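How Does an Airplane Wing Lift an Airplane?

An airplane can weigh as much as a house, and it still gets off the ground. The wing does most of that work. It pushes air down, and the air pushes the wing up. That upward push is called lift.

You can feel lift for yourself. The next time you ride in a car, ask a grown-up if you can hold your hand flat out of the window on a slow road. Tip the front of your hand up a little. The air will push your hand up and back. The push up is lift, and the push back is called drag. 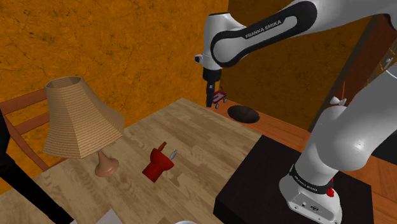

Why wings are curved

Most wings are rounded on top and flatter underneath. Air moving over the top follows the curve and leaves the back of the wing heading downward. The air on top also moves faster than the air below, and its pressure is lower. The higher pressure under the wing helps push it up.

A curved wing works well, but a flat one can fly too - think of a paper airplane.

Tipping the wing

Pilots raise the nose to tip the wing up. The tilt between the wing and the air coming at it is called the angle of attack. More tilt makes more lift, up to a point. With too much tilt, the air stops flowing smoothly over the top and a lot of the lift is lost. This is called a stall. It does not mean the engine has stopped. To get out of a stall, the pilot lowers the nose so the air can flow smoothly again. 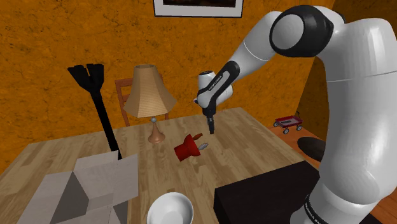
A robot arm over a wooden table.

Flaps

If you sit near the wing on an airliner, watch the back edge before landing. Panels called flaps slide out and bend down. They give the wing more curve, so it can make enough lift while the airplane flies slowly. After landing, the pilots pull them back in.

Try it

You need 2 sheets of paper and a clear space 20 feet long.

1. Fold both sheets into the same kind of paper airplane.
2. Leave the first one as it is. On the second, bend the back edges of the wings up a little.
3. Throw each one 7 times, as gently as you can.
4. Write down where each one lands and whether its nose went up or down.

Words to know

Lift: the push that holds an airplane up
Drag: the push of air that slows an airplane down
Stall: when a wing is tipped too far and loses much of its lift

Written by Lợi Vương for the Plendham Young Flyers page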